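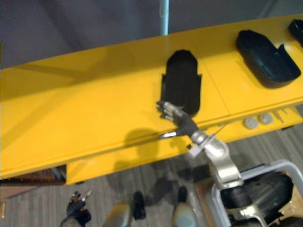 Records Technician, Map and Plan Collection

Janitz Land Records is recruiting one full-time technician for its Rudville office. The post is for 18 months, starting in March, and reports to the collection manager, Cristóbal Domínguez.

The collection holds 3,470 survey sheets transferred from the former Gyamfi drawing office. Of these, 972 have no catalog entry. The technician will write entries for the uncataloged sheets, correct existing entries against the Allulley parish index, and move flat material into acid-free folders.

Duties

Record title, scale, surveyor and sheet condition for each item.
Assign shelf marks and update the location register.
Answer written requests from surveyors and title companies.
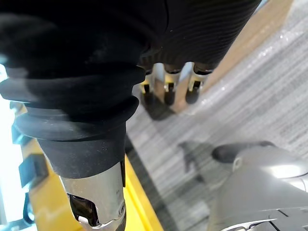 Requests are answered within five working days. Those that need a boundary opinion are passed to the licensed surveyor – the technician does not interpret plans for clients.

Requirements

Two years of work in an archive, library or survey office.
Accurate typing and legible handwriting.
Ability to lift 30 pounds and to work standing for part of the day.
Knowledge of pre-metric scales is useful but not required.
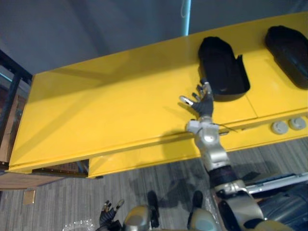
How to apply

Send a resume and a cover letter of no more than 800 words to the Rudville office, quoting reference 509. Applications close at 4 p.m. on the last working day of January. Shortlisted applicants will complete a one-hour cataloging exercise before interview.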